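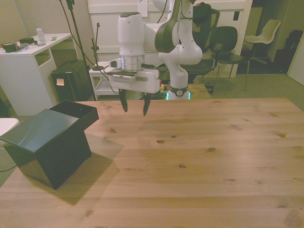
ok robotics club update, been meaning to post since like last week. task for the summer term is close the lid on the black box. sounds dumb. is not dumb

2/ scoring is 50 tries, lid has to end up shut and the box can't slide. we're at 28. Meluvthorpe team says they're higher but they tape their box down so idk

3/ biggest problem is the lid is shiny and the depth readings go nuts on it. tried moving the box left, tried lights off. lights off helped a bit??

4/ also the fingers. closed fingers push better than open ones, took us 2 whole sessions to try that lol. one line of code

5/ someone asked, no the gripper isnt Festo, the Festo stuff is the pneumatics bench next door and we dont get to touch it til August

6/ next up: slower approach, come in from the hinge side, and write down the damn start pose every time. lost a good run bc we didnt

7/ demo day at Plerkcombe is still on. bring your own laptop charger, theres never enough outlets. code freeze the night befroe, I mean it this time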